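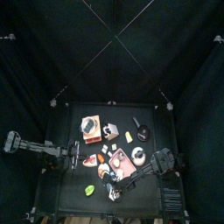 The toy kitchen table, with both arms over it.

Progress report, kitchen chores project
To: Annunziata Vitale, Rutinberg
From: Tsegereda Bogale
2024-03-15

Hi Annunziata,

You asked for the short version first, so: no, the machines can't tidy a kitchen yet, but they can do more of it than they could when I wrote to you last, and I'm a lot more cheerful than I was then!

Most of the quarter went into putting things away. We picked it over cooking or washing because it's the chore everybody at home complains about, and because you can practice it with toys. So we've got a play stove with a pot on it, a toaster, a kettle, a frying pan, a pink tray and a whole mess of pretend food, and the job is to get each thing where it belongs. Sounds easy. My niece does it in a couple of minutes (when she's in the mood).

The bigger pieces are going well. The carrot has become our warm-up item, and Mihret Tufa uses it every morning to check that the arms are lined up before she starts anything serious. The small white cubes were a pain for weeks because the fingers kept pinching two at once, and then Mihret slowed down the last bit of the reach and most of that trouble went away. I wish I had a cleverer story for you there.

What still beats us is clutter. If the pieces are spread out, fine. Put several small ones together in a clump and the gripper nudges the one it wants into its neighbor, chases it, and sometimes shoves the lot toward the front of the table. The flat pieces are the worst of these. The green leaf especially, there's so little to get hold of! Etenesh Mersha has been trying to have one arm hold the clump steady while the other picks from it, and I like the idea a lot, but for now the two arms spend too much time waiting for each other.

Some numbers, as promised. We logged 2,887 pick-and-place tries this quarter, all with the toy set. The longest run without a person stepping in was 60 tries. Our goal in the proposal was 100, so we missed it, and I'd rather say so here than have you find it in the appendix. The run ended on a dropped kettle, which rolled. Lifting the kettle by its knob works nicely until it starts to swing, and we haven't got a good answer for the swing.

The black cloth around the table has been worth every cent, by the way. Before it went up, we'd get a good morning and then a terrible afternoon when the sun came around, and we blamed the software for all of it. Now the results hold steady through the day. The catch is obvious, I know. People's kitchens don't have black cloth around them. Moving to ordinary room light is on the list for next quarter and I expect our numbers to drop when we do it, so please don't panic when you see them.

Zewditu Woldegiorgis went over to Kinance to talk with the people who run their staff kitchen, and came back with a page of notes that changed my mind on a few things. They don't care much about speed. They'd happily let a machine take all night over the dishes. What they can't have is something that needs a person standing next to it, which puts us right back at that run of 60.

On money, we're under on parts and over on staff time. We broke 3 sets of gripper fingers and had budgeted for more, and the extra hours were mostly Etenesh's two-arm work. I'd like to shift the leftover parts money to cover her through the next stage if you're okay with that. A yes by email is enough for our books.

Next quarter we plan to start on real dishes (plastic ones first, I'm not that brave), keep going on clumps, and open up the cloth one side at a time. Assefa has offered us a corner of their shop floor for a shelf-stocking test as well. I've said maybe. It'd be fun, but I don't want it eating the kitchen work.

Come and see it if you're out this way. Mornings are best.

Tsegereda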